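Running in a barrel: does it do anything?

Buy a new rifle and somebody at the club will hand you a sheet of paper. Fire one, clean. Fire one, clean. Do that until you have lost the will to live, then fire 3, clean, and so on until the box is empty and the light has gone. I have followed the sheet twice and ignored it once, and I couldn't tell you which of the three rifles shoots best because they are different rifles in different calibres with different glass on top.

So I drove over to Candale to talk to a man who fitted barrels for a living, first at Michalski and then on his own in a unit behind a tyre place. He asked me to leave his name off. He still has customers who swear by the sheet and he would like to keep them.

I started by asking whether he ran in his own barrels.

"I shoot them and then I clean them," he said. "If you want to call that running in, go ahead."

I said that sounded like a dodge. He agreed it was, a bit. His view is that a freshly cut barrel can have tiny burrs at the throat, where the reamer has gone across the lands, and that the first few bullets knock those down. Copper gets stripped off the jacket while that is going on and some of it is carried down the bore. Cleaning takes it out. He has no quarrel with any of that. What he doesn't believe is that the order matters, or that a barrel is ruined if you miss a step.

"The bullet's going over the burr whether you cleaned before it or not. People talk as if the copper protects it. It might, a tiny amount. I've never been shown a barrel where I could say, there, that's one that wasn't done right."

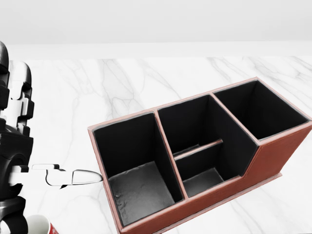 Divided storage box on a marble worktop.

He has a borescope, an early one with an eyepiece and no screen, and he let me look down a barrel he'd taken off that week. To me it looked like a gravel drive in bad weather. He told me it had belonged to a man who was very happy with it until he bought a borescope of his own, and who then wanted it replaced. I asked how it shot. "Lovely," he said. "I'd have kept it."

I should say here that I find this sort of story a little too convenient. Every gunsmith has one about the ugly barrel that shot well, and you hear rather less about the ugly barrels that shot badly. I put that to him. He laughed, and said the ones that shot badly didn't get talked about because they went in the scrap bin and the customer got a new one.

Where the sheet came from

I had always assumed the procedure came from the barrel makers, and that they must have tested it. He was doubtful on both counts. As he remembers it, the trade used to say nothing at all. Then shooters started ringing up to ask for instructions, and it was easier to print something than to have the conversation again.

"If I'd told them to sing to it they'd have sung to it," he said. "You've just handed over a lot of money. You want to be given a job to do."

He did once try a comparison, at Skadwood, with two barrels cut from the same length of steel and chambered with the same reamer. One got the full treatment over 40 rounds. The other got 40 rounds and a single clean at the end. He shot groups with both over a couple of weekends and found the second barrel slightly better. He refuses to make anything of it, and I think he's right. Two barrels is two barrels. The wind was different, he was shooting them himself, and he knew which was which.

I asked why he had never done it properly with a bigger batch.

"Who's paying?"
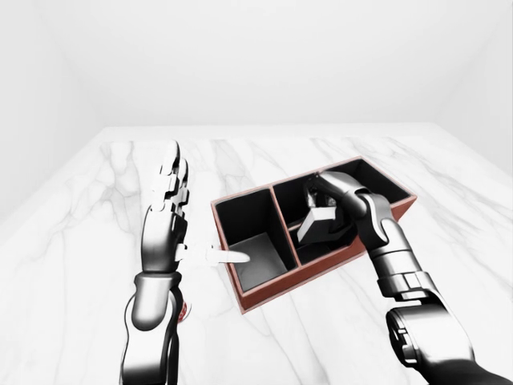 What the cleaning does

Most of the afternoon went on this, and it was where he became properly cross. He reckons he has seen far more barrels spoiled by cleaning than by the lack of it. Rods pushed in without a guide, so they rub on the throat. Rods dragged back over the crown with a bronze brush on the end. Strong copper solvent left in overnight because the label said it was safe and the owner went to bed.

And pastes. He has a particular dislike of Jadidell, which plenty of people at my own club use on a new rifle as a shortcut. It's a mild abrasive on a tight patch, and the claim is that 70 strokes will do the work of the whole run-in procedure. He doesn't say it can't smooth anything. His complaint is with the counting.

"Seventy strokes with whose arm? On what patch? If it cuts, it cuts where you're pressing, and you're pressing hardest at the end you're standing at."

I pointed out that he laps barrels himself, by hand, with abrasive. He does, before they are chambered, with a lead slug cast to fit the bore, and he trims the ends off afterwards. He was patient about explaining the difference. I'm not sure I'd have spotted it on the bench, but I took his point that a cast lap touches all the way round and a patch wrapped on a jag does what it likes.

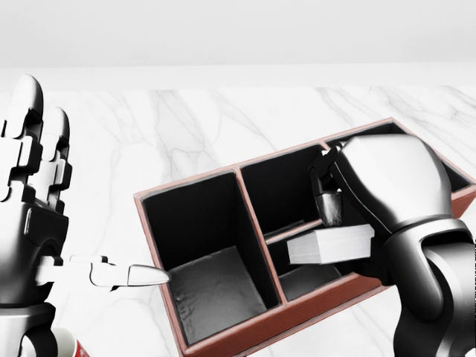 The part I wasn't persuaded by

He is firm that a barrel "settles", and that velocity creeps up over the early rounds and then stops. Lots of people say this. I asked him how he knew, and he said he'd seen it on the chronograph. I asked whether he had written the figures down. He had not.

So we were back in the same place as the sheet of paper, really, with a thing everybody knows. He took that well. He said I was free to go and shoot 9 new barrels over a chronograph and let him know how I got on. I said I'd want his discount.

What he would do with a new factory rifle is much duller. Clean it before you fire it, as there may be preservative or workshop muck in the bore. Use a bore guide that fits. Shoot it as you normally would, clean it when you get home, and see how much blue comes out on the patches. If there's a great deal, clean a little more often for a while. If there isn't, leave it alone.

"And write it down," he added, looking at me. I think that was for my benefit, given what I'd just said about the chronograph.

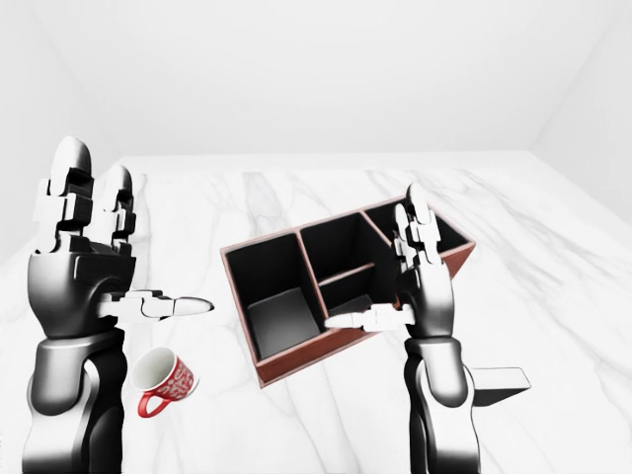

If you still want to do it

He doesn't try to talk people out of it any more. A customer who fires one and cleans, all day long, has at least spent a day with the rifle and found out how the bolt feels and where the sling stud digs in. The cost is the ammunition, the solvent, and the wear on the throat if the rod work is careless. On a deer rifle that will see a box or two a year, he doesn't think it matters either way. On a hot little varmint calibre he would rather not spend any of the barrel's life on ceremony.

My next one is a .308 and it's due in the spring. I've asked the shop whether it comes with instructions. They said they'd print me some off.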